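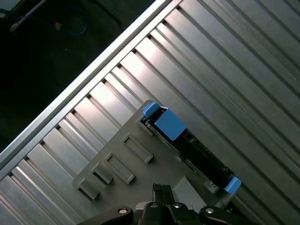 *Wrist camera view of the gripper and the gray test plate on ribbed aluminum.*

**Cilard completes side-by-side gripper trial**

STARKOSVILLE – Cilard has finished comparing two parallel grippers, the Dikard 50 and its own current model, on a module insertion task. Each gripper ran 535 cycles on the same arm and controller. The Dikard unit completed 498 without operator help – 11 more than the Cilard model. Kawaguchi supplied the wrist cameras. Full cycle logs will be released in July.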